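老街路面重铺完工 Okeo居民停车办法九月起调整

2018-04-05

Trurnodden市Okeo区的老街路面重铺工程已经完工，街道恢复通行。区公所同时公布了配套的停车和送货办法，新办法从九月开始执行，在此之前沿用现行规定。

这次重铺的路段从Benavides广场西侧的路口起，到旧磨坊桥头为止，全长161米。工程由Arkness道路公司承包，原定工期13天，后来因为在路面下发现一段没有登记在图纸上的旧排水管，多用了4天。区公所说，那段排水管材料老化，接口处有渗漏，施工方把它挖出换新，再重新回填压实，费用从工程预备金里支出，没有另外向沿街住户分摊。

老街上一次整体翻修是在20年前。此后供水、供气和通信线路先后开挖过多次，每次只补挖开的部分，路面高低不平，下雨后容易积水。去年秋天，沿街住户联名向区公所反映，积水漫过门槛，几家住户的地板受潮。区公所派人查看后，把老街列入今年第一批维修路段。

新路面的横坡做了调整，雨水向两侧排走，再汇入新装的雨水口。区公所工程科表示，雨水口的盖板换成了窄缝式，自行车轮不容易卡住。沿街较低的几处门口加了浅排水槽，槽口与路面齐平，轮椅和手推车可以直接通过。

施工期间，沿街的面包店、修鞋铺和一家诊所照常营业，顾客从临时铺设的步道进出。面包店店主说，头一个星期生意少了不少，后来熟客知道了走法，慢慢又回来了。诊所方面说，行动不便的病人由家属从后巷送入，没有因为施工取消预约。

按照新的停车办法，老街两侧不再划设长时间停车位，只在靠近Benavides广场的一端保留短时停靠区，供上下客和装卸货物使用。送货车辆须在上午进入，中午以前离开。住户车辆可以申请停放在磨坊桥边的停车场，凭居住证明办理，第一年免收费用。没有车的住户也可以为定期上门的护理人员申请临时停车证。

部分住户对新办法有不同意见。一位在老街住了多年的居民说，从停车场走到家门口要过桥，冬天桥面结冰，老人提着东西不方便。区公所答复说，桥面防滑处理已经排入下半年的计划，入冬前会完成，同时会在桥头增设一盏路灯。
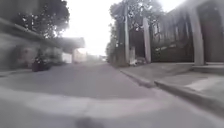 Okeo区一条狭窄的铺装街道，左侧是一栋带挑檐的长条形单层房屋。

老街两旁的房屋多数是单层，屋檐向街面伸出，大型车辆通过时容易刮碰。区公所提醒搬家公司和建材供应商，进入老街前应先确认车高，超高车辆须改用小车转运。限高标志将装在两端路口。

工程的质量保证期内，路面如果出现开裂或下沉，由Arkness道路公司负责修补。住户发现问题可以到区公所一楼窗口登记，也可以投递书面意见。停车证的申请表在同一窗口领取，填好后连同居住证明的复印件一并交回。

Okeo区今年还有两条街道列入维修计划，分别在学校北侧和公共墓园门前，开工日期待招标结束后公布。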